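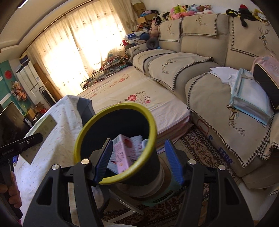 Figure 3. Rim grasp on a cylindrical bin in a furnished living room, seen from the wrist camera of the hand-held gripper. The left finger is on the inner wall and the right finger is on the outside.

4.2 Rim grasps: two finger pads, one bin

I'll start with the task that changed my mind about the blue pads. When Sorcha Crichton and I planned the comparison, we both figured rim grasps would be the easy part of the set. You open the fingers, straddle the wall of the bin, close, lift. I had penciled it in as a warm-up before the harder objects (the soft bags, mostly) and was ready to give it one short paragraph. It got a whole section, so you can guess how that went.

We compared two finger sets on the same hand-held body. The Semple pads are stiff and ribbed, and we had used them for all of our earlier collection. The Lostatora pads are the blue rubber-padded ones in Figure 3. They're softer and give a little when they meet a curved surface. Both sets bolt onto the same finger carriers, so the camera, its mount and the opening width stayed put when we switched. I did all the swaps myself and rechecked the finger alignment after each one, which got old fast but saved us from arguing later about whether the camera had moved.

Each pad set got 200 rim grasps, split between two operators: me and Fergus MacAulay. Fergus is left-handed and grips the handle a lot harder than I do, and I wanted that spread in the data. We didn't coach each other on where to grab. The only rule was one finger inside the wall and one outside, and the bin had to come up far enough to clear its support and stay up for 6 seconds. Anything short of that was marked as a failure, even when the operator swore it was fine (mostly me).

What went into the bin mattered more than I'd planned for. An empty bin hangs pretty straight from the rim. Put a box in at a tilt, like the pink printed one in Figure 3, and the weight ends up off to one side, so the whole thing wants to rotate around the line between the two pads. With the Semple pads we saw that rotation in nearly every loaded trial. The ribs hold well against a straight pull but they don't do much about twisting, and once the bin starts to turn you're basically chasing it with your wrist. The Lostatora pads spread out over the curve of the wall and the twist mostly died out before it got going. I really like these pads for this one task!

They have their own problem, though. The inside finger is hard to place. The soft pad is thicker, and when there's stuff close to the wall it catches on the contents on the way down. Fergus would back out and try again from a different angle. I tended to push through, and a few of my trials ended with the contents shoved over to the far side. Those trials still count as successes under our rule, and I don't love that. A policy trained on them could easily learn to plow through whatever is in the container. We flagged them in the log and left them in the main numbers, and Section 5 repeats the comparison with them removed.

Now the camera. We kept the wide lens because a rim grasp needs both sides of the wall in view right up to contact, and with our older narrow lens the outside finger disappeared at exactly the wrong time. The cost is that you get the whole room too. Curtains lit from behind were the worst of it. Auto exposure reacted to the window, and the inside of a black bin turned into a dark blob for several frames in a row. Locking the exposure at the start of each episode fixed most of this. We ran the Liker controller at 30 frames per second for every trial and didn't change its tracking settings between rooms, though I was tempted.

Patterned surfaces turned out to be our friends. Floral sheets, a printed rug, and houndstooth trim on the sofa covers all gave the tracker plenty to hold on to. The trouble came from plain walls at close range, where the pose estimate drifted enough that I threw out the episode and started over. I had expected the exact opposite and had even told Sorcha we should go looking for tidier rooms. She has been nice enough not to bring it up.

One last note on wear. The Semple pads looked the same at the end as they did at the start. The Lostatora pads had picked up a shiny patch on the inside finger, right where it drags along the wall. We haven't run them out to 1000 grasps yet, so I can't say if that patch eventually costs you grip. The Nakport trials in Section 4.3 use a fresh set.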